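Open Day at Harnetti: Your Newsletter Editor Meets a Robot

March 29, 2024

I signed up for the Harnetti open day back in December, mostly because my neighbor said there would be pie. There was pie (cherry, and very good). But I ended up spending almost my whole visit in the back room with the simulation team, and I want to tell you about it before I forget the details!

If you haven't been out there, Harnetti is the low brick building past the feed store, the one with the parking lot that floods. They gave us stick-on name tags and split us into groups of 9. My group got the shop floor first, which was loud and fun, and then we were walked down the hall to a room with two big screens and not nearly enough chairs.

The project they're working on is called Rondine. The idea is to practice robot jobs on a computer before anybody tries them with a real arm. So the kitchen you see on the screen is all made up: the floor, the marble counter, the bottle of wine, all of it drawn by the computer. I had to ask twice. The marble got me. I've been pricing countertops since last summer and I wanted to know if it came in gray.

The job for our demo was a blue disc with a little white "i" on it, the kind of symbol you'd look for at a visitor desk. They showed us the counter from across the room on one screen and a close-up looking over the gripper on the other, and I kept turning my head back and forth like I was at a tennis match.

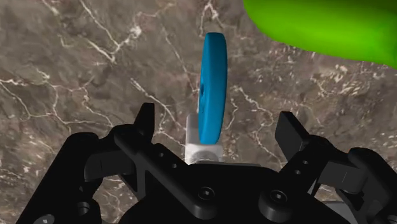
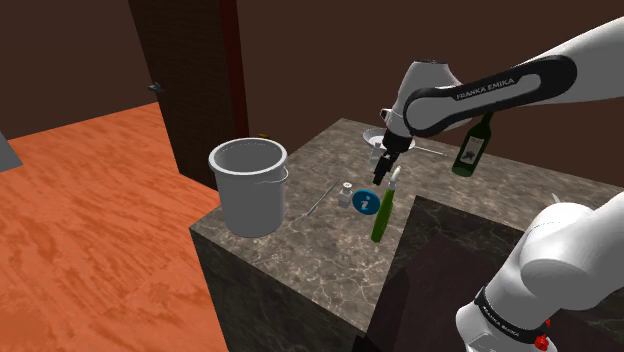 Two views from the Rondine demo: close up over the gripper (first), and the arm reaching over the counter (second).

One of the team told us they had set up 443 practice runs for that one disc. I asked why so many and she said the stuff on the counter gets moved around between runs, and sometimes the lighting gets changed too, so the program can't just memorize one spot. Makes sense to me. I can't find my own coffee scoop if my husband puts it in the wrong drawer.

A boy in our group wanted to know what happens if the robot drops something. Answer: they hit reset, and the whole kitchen goes back the way it was. I would pay good money for that button at my house. He then asked if it could make a sandwich, and was told "not this year," and I thought he took it pretty well.

They also let a few of us try steering an arm ourselves with a handheld controller, on a different practice setup they call Sosa. I was terrible! It looks so easy when somebody else is doing it, and then you tip your wrist a tiny bit and the thing swings off to the side. My turn lasted maybe two minutes and I did not pick up one single object. The lady after me got hers on the first try and was very gracious about it.

By the end of the afternoon they had signed in 318 visitors, which the front desk told me was a lot more than they had planned on, and that explains the chairs. The pie was gone by three.

The next open day will be over at the Ernow building, and they say the back room there is bigger. Sign-up sheets should be at the library desk in a couple of weeks. Wear comfortable shoes, park on the high side of the lot, and if you get the controller, go slow.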